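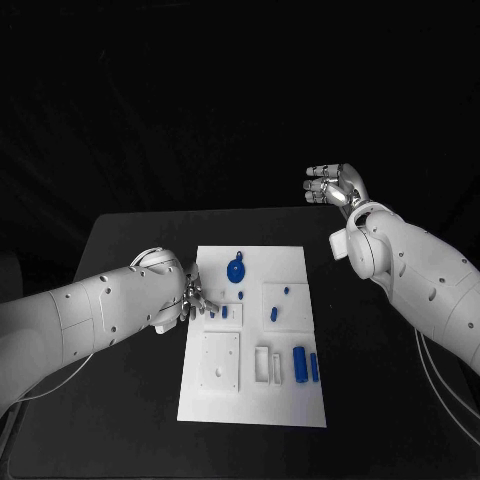

Issue 225, p. 20

TRAVTHORPE: Practice boards go to second run

Orders open again for the blue-and-white practice boards out of the Ivari workshop on Ajayi Street. First run gone by the end of January. Second run will be 100 boards, same layout for the most part, same colors, and a waiting list already started at the front desk.

For anyone who missed the earlier item: white board, blue pegs in more than one height, smaller white plates that sit on top of it, and a blue wheel shaped like a pulley with a little loop or tab on its edge. Pieces get lifted off, put back, moved over to the other plate. Then again. Used for hand and grip practice, mostly by people getting over a wrist injury, though the middle school has asked for a few as well for its shop class.

Phong Hà, who drew up the layout, said the plates are different sizes on purpose. The small one takes the short pieces and is harder than it looks. "Everybody goes for the tall peg first," he said. "Then they get to the tiny one and slow way down."

He has been asked about other colors. Not this time. Blue on white is easy to see for older users, he said, and switching colors midway means cleaning everything out and losing a day. Maybe a yellow set in the fall. Maybe not.

Clinico took the biggest share of the first run and has put in for more. Ifeanyi Ekwueme runs the hand sessions there and says people get 20 minutes at the board, then a break, then something else entirely. Some ask to take one home. Clinico doesn't lend them out at present but is looking at it. The trouble is the small parts, which go missing. One peg came back in a coat pocket in March, another never did.

Ekwueme would like a lip on the plates so pieces don't roll off onto the floor. Hà says a lip is possible but it changes how you get your fingers under the short cylinder, and he wants to try it out on a couple of boards before commiting to anything. No date on that.

Replacement parts now sold seperately. Ivari has 1,000 spare pegs boxed up, mixed sizes, and they can be picked up at the counter in small bags. Wheels have to be ordered. Bring the old one if it's broken, helps with matching the size, as the first few boards had a slightly narrower wheel than the ones after.

Price of the full board stays at $225 with both plates and the wheel included. Schools and clinics pay the same as everybody else for now, although Hà said he would talk about it if the order is a large one. Deposit is half. Pickup only, no shipping, the boxes they tried did not hold up.

Set-up sheet is being rewritten. The old one had the wheel at the wrong end of the board in the drawing and got a lot of phone calls. Anyone with a copy from the first run can swap it for the new one at the counter, free.

Orders at the Ivari counter, mornings until noon. Leave a name and a phone number if the desk is empty.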